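Visit to the Zumombridge manipulation lab, 19/04/2024

We got to Zumombridge a little before ten and signed in at the Viltano building. Omolara Etim took our group upstairs.

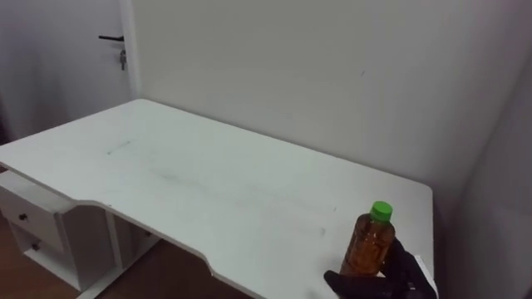
The work is on how few demonstrations a robot needs before it can handle a drink bottle in a room it has not been trained in. Her group's method, Trero, starts from a policy trained on over 256 recorded episodes and adds 3 new ones from the new room. The old way, she said, was to record 100 more each time.

Tamunoemi Onuoha went through the results on a whiteboard. Grasping carries over well. Placing is weaker, and he thinks the policy relies too much on wall and desk edges to judge distance. White furniture against white walls is the hard case. Two of us asked about clear bottles, and he said those are next on the list.

Lunch was in the canteen on the ground floor. The Nnaji bus back leaves from the rear gate, and the front gate is locked after 2. The slides are supposed to go out to everyone who signed the sheet.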